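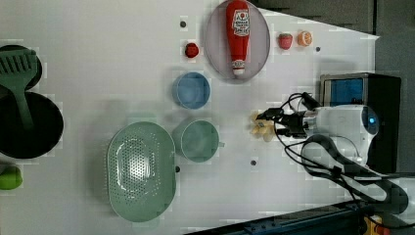 Where does the ketchup go? Nellomell project report, home and living course, Mevholm

Last updated: October

When I told people my project was about toy food on a table, I got some looks. But I'd spent the whole spring sharing a kitchen with four other students, and we argued about shelves more than we argued about rent, so I wanted to find out how people sort kitchen stuff when there are no shelves at all. Just a flat white table and a bunch of things that need a spot.

I called it Nellomell (a word my little cousin made up for a messy drawer) and I asked everybody the same thing: what on this table belongs together, and what would you move first? I handed out a short form, people wrote on sticky notes, and I ended up with 362 notes in a shoebox. Some of them just say "plate!!" and I still don't know what to do with those.

I picked the items with Natalia Villaseñor, and we wanted a mix of food and dishes. We went with a ketchup bottle, a strawberry, an orange cut open so you see the segments, a mug, a colander, an oval plate and a few other bits. The strawberry and the orange sit next to each other, and the bottle lies flat on the plate. I went back and forth on that bottle for ages – standing up, it looked like it was waiting for lunch, and lying down it looked like somebody had given up on putting it away. Lying down won, and I'm so glad, because people had a LOT to say about it.

The first thing I learned is that there are two kinds of sorters. One kind goes by what a thing is, so all the food goes in one pile and all the dishes in another. The other kind goes by when you need it. Those people want the mug close to the edge, the colander further back, and the plate wherever there's room to eat.
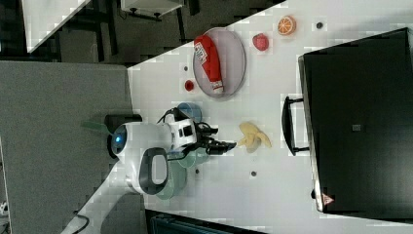 Reijo Huttunen wrote on his form that both kinds are wrong, and that you should sort by what has to be washed. Fruit and colander together by the sink, ketchup far away from both, and no bottle should ever touch a plate. He also asked why there was no dish towel, and I had to admit that's a fair question.

I hadn't planned for a third group, but once I had his answer I went back through the shoebox and found more like it. My first reading had put them all under "other," so I had to redo that whole part of the count. My table of results in the printed version has the new numbers in it, and the old ones are in the appendix in case my teacher wants to see how far off I was (pretty far).

Color was the next surprise. I'd expected people to mention it once or twice, and then note after note said to put the greens together. The mug and the colander are nearly the same soft green, and that was enough for people to call them a set, even though you'd hardly ever use them for the same job. The strawberry got matched with the ketchup for the same reason. Sointu Pesonen wrote that her grandmother kept a whole cupboard that way and could find anything in it in the dark, which doesn't really make sense with colors, but I love it.

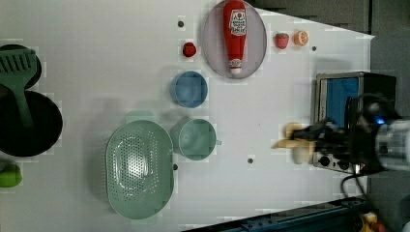

I also asked what people would move first, and here the bottle won by a mile. After that it was the colander, mostly for being big. Hardly anyone touched the fruit. Oskari Lahtinen wrote that fruit on a table looks finished, like it's meant to be there, and I think that might be the best sentence in the whole shoebox. I tried it at home afterwards: I cleared our counter and left out one orange, and my roommates left it alone until it went wrinkly.

Things I'd do differently: I'd let people move the items themselves instead of writing notes, I'd add a towel for Reijo, and I'd ask what size kitchen they have. I suspect that folks with tiny kitchens stack things and everyone else spreads out, but my form can't show that. I got up to 170 usable forms, depending on how strict you are about handwriting.

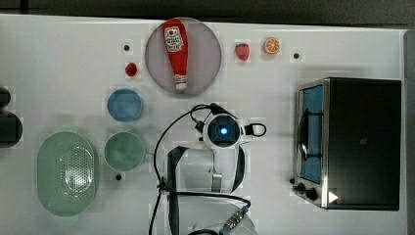

Ketchup on the plate, strawberry and orange beside it.

Back in my own kitchen we now sort by when we need things, with one shelf by color because I got outvoted. The ketchup stands in the fridge door. If you want the form for your own kitchen or class, write to me and I'll send a clean copy – the one on the hallway board has coffee on it.

Related
Zaki: a lunch box diary
Who owns the good knife? Shared kitchens in Mevholm
Clestura, a spice rack made from scrap
Urho Ahonen: One week without a dishwasher

Contact the course office | © Mevholm student projects | Back to top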